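Jirum tool tray and cell practice kit
Equipment page, part no. 3441

The Jirum is the tool tray we use for robot cells that open up and service desktop computers, and it has become one of my favourite bits of kit in the building. It's a flat plate with printed holders on it, and the idea is as plain as that sounds: every tool has one place, every place suits one tool, and the arm always goes back to the same spot. What makes it worth a page of its own is the set of working rules that comes with it. We wrote those alongside the tray, and we'd happily see people borrow the rules even if they never order the plate!

The first rule covers thin tools near live boards, or boards that were live a minute ago. Mains lead out of the machine, drive power off at the cell, then a person presses the case's power button to drain what's left in the supply. Only after that does the arm get permission to go below the rim of the case.
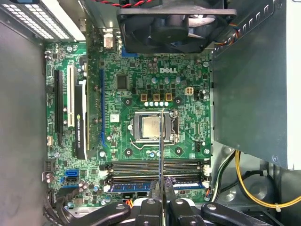 Approach height is the next one. We ask for a hover point well clear of the tallest part in the case, then a slow straight descent, and no sideways travel at all while a tool tip is below the rim. People new to the work always want to cut the corner between two points (I did), and it saves hardly any time. Write the hover point into the job sheet and have a second person read it back.

Force limits go on the same sheet. Set them for the weakest thing the tool might touch, which is usually a small component on the board and never the metal chassis. If a limit trips, the arm stops where it is and waits. It does not retry. A person looks, decides, and signs the log with the time, 10.40 or whatever it was, before anything moves again. 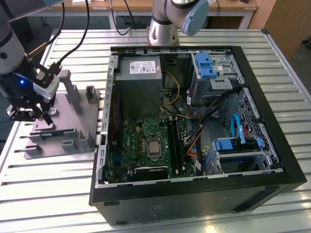 Shared benches need their own page in the rules, and it's the page we rewrite most often. Where two arms can reach the same space, one of them holds the zone and the other stays parked until it is released, and that goes for manual jogging too. Placement matters just as much. With the tower on its side and the interior facing up, put the tray to the left of the computer and you get a short, open hop from tool to board, and nothing has to swing over the drive bays. Cables at the wrist should have enough slack for the full reach and be checked at the start of every shift. Loose leads inside the case are a person's job, and they get moved before the run starts.

The tray comes in two versions. Part 3441 has the standard layout, and 3355 is the same plate with blank positions for holders of your own. The Dabbas clamp set, part 1751, fixes either version to a slotted bench with 4 clamps. Please use all of them – a tray that creeps will undo every careful position you taught it.

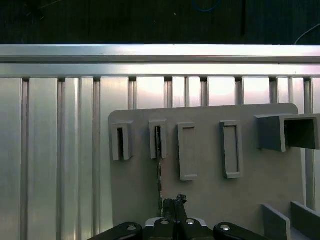

Rakanberg – Bench Automation Team

Putting a tool back is where most of our near misses used to come from, so the return gets as much care as the pick. Line up above the slot, lower, open the fingers, and back out along the same line. Never let go early and trust the slot to catch it. Check the slots for chips and grit at each changeover and wipe the plate with a dry cloth. Printed holders do wear, so if a tool leans or rattles, swap the holder and teach the position again from scratch.

Care and spares: holders are replaced one at a time and the plate stays put. Keep solvents off the printed parts. The job sheet template, the zone sheet and the shift checklist are all in the Joltar folder, and each can be changed to suit your own cell as long as the stop-and-wait rule stays in.

Questions about layouts, or a rule you think we've got wrong, should go to Raed Chidiac on the team. The next revision of the sheets is planned for August and suggestions are very welcome before then.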